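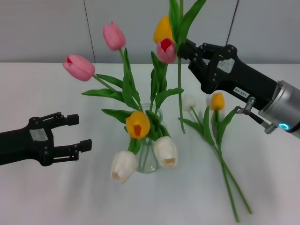 Géza Lakatos got the call from Wamwood at dinner and was in Gisivham before the second shift had gone home. The complaint on the work order was one line long: right arm bruising stems. He signed in at the desk, left his coat on a chair and went through to the flower cell. The arms were stopped. The left gripper was open and pointed at the vase, and the right one had a long stem shut in its jaws with the cut end hanging over the table. He bent down and read the label on the side of the gripper, 130-08, and wrote it on the back of his hand because his notebook was in the coat.

"It did that at lunch, too," Wendelin Bachmann said. He ran the cell on days and should have left already. "It takes the stem, it holds the stem, and then it won't give it back."

"Is it bruising them or is it not letting go?"

"Both. Whoever typed the order only put the one."

Géza took hold of the stem above the jaws and pressed the release on the pendant. The jaws let go late, after a pause long enough for him to look at the screen and look back. He turned the stem over. There was a dark flat band where the pads had been. He laid it on the bench beside the cell and asked for another one.

"From the bucket or from the table?"

"The bucket. I want one it hasn't touched."

Wendelin brought him a handful. Géza set one between the jaws and closed them at the lowest force. It held. He went up a step at a time until the skin of the stem started to give, and wrote the setting down on the other hand. Then he opened the recipe for tulips and found it well above that.

"Who changed this?"

"I did," Wendelin said. "In June. They were slipping."

"All of them?"

"The wet ones. It would get one halfway to the vase and it would slide down and hang there by the flower. So I gave it some more."

Géza did not say anything to that. He had done the same thing himself on a bakery line years ago, and been shouted at for it by a man who was now dead. He got his coat, found the notebook and copied both hands into it. Then he locked out the cell, checked the lock, and took the fingers off the right gripper.

It was slow work. Spahić made good arms, but they liked small bolts and they liked to put them where a hand wouldn't go. He laid the bolts on a rag in the order they came out. Wendelin held the light. When the first pad came away Géza ran his thumb over it and passed it across.

"Feel that."

"It's smooth."

"It should feel like a cat's tongue. How long has it been on there?"

Wendelin looked it up on the terminal. The pads had last been changed at service 522, and the cell was due for them again every three months. There was no entry after that. He scrolled up and down as if one might turn up.

"That was Brilside's contract," he said. "Before you people."

"So they slipped because the pads were gone, and you squeezed harder to make up for it."

"I suppose I did."

"And the slide didn't care for it." Géza had the gripper tipped to the light by then. A brown paste of sap and old grease had packed in at one end of the slide. He picked at it with a toothpick, then with a better toothpick. "There's your late release. It closes fine with all that force behind it. Opening, it has to climb over this."

He cleaned it out and wiped the slide down twice, put on a thin film of grease and worked the jaws back and forth by hand until they stopped dragging. The new pads were in the van. When he came back with them Wendelin had eaten half a sandwich and put the other half on the bench for him, next to the bruised stem.

The fingers went back on square, 90 degrees to the mount, checked with a little steel block he had carried since his first job. He torqued the bolts in the order they lay on the rag, last one first. Then he took the lock off, brought the power up and taught the jaws their closed position again. The old number was off by 39 counts from the new one. He wrote that down, too. The worn pads had been telling the arm that a stem was thinner than it was.

"Put your number back," he said.

"You do it."

"No, you do it. You changed it."

Wendelin typed in the old June setting from memory and got it right. Géza set the speed to a quarter and they both stood behind the line. The arm went over, took a stem from the bucket and carried it across without letting it slide. At the vase it opened right away, a small clean click, and the tulip dropped in among the rest and leaned on its neighbor.

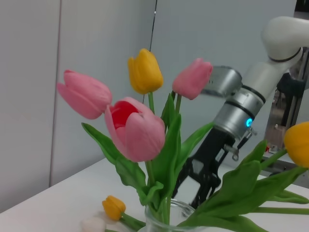 Right arm behind the tulips, light showing blue.

"There was a white one in the last bunch that hung its head," Wendelin said. "Will it fix that?"

"No. That's the tulip."

They ran it on wet stems next, because wet ones were what had started it. Wendelin dunked them himself, all the way up to the leaves, and shook water over his own shoes. Géza kept his eye on the fingers. After every run he stopped the cell and looked at the stem under the light, and then he laid it with the others on the bench. The first wet one had a faint mark. He went back in, found he had left a smear of grease on the edge of the lower pad, cleaned it off with alcohol and ran it again.

No mark. He did the left gripper as well, though it wasn't on the order. Its pads had a little life in them, but he didn't want to drive out to Gisivham again for the other hand.

It was late when he filled in the sheet. Under cause he wrote: pads worn, slide dirty, force raised to compensate. He looked at the last part for a while with the pen up. Wendelin was across the room sweeping leaves into a pile and not watching him.

He left it in, and under it he wrote: no pad service on record since 522. Then he printed the service dates for the next year and taped them to the cabinet at eye level, and put his own phone number at the bottom.

"You want these?" Wendelin asked. He meant the test tulips, the whole damp heap of them.

"They're bruised."

"Only some."

Géza went through them on the bench and picked out the ones without a mark. He wrapped them in the clean end of the rag and carried them out to the van.

Comments

pell_r
The cat's tongue line is right. I changed pads for years and that is how they feel new.

Marnie K.
I liked that Wendelin shared the sandwich. Did Géza ever eat it?

oldfitter
Wiping the grease off the pad and running it again is the most believable thing in the story. I would have locked out again before reaching in, and I'd like to see that on the page.

Marnie K.
@oldfitter I took "went back in" to include it.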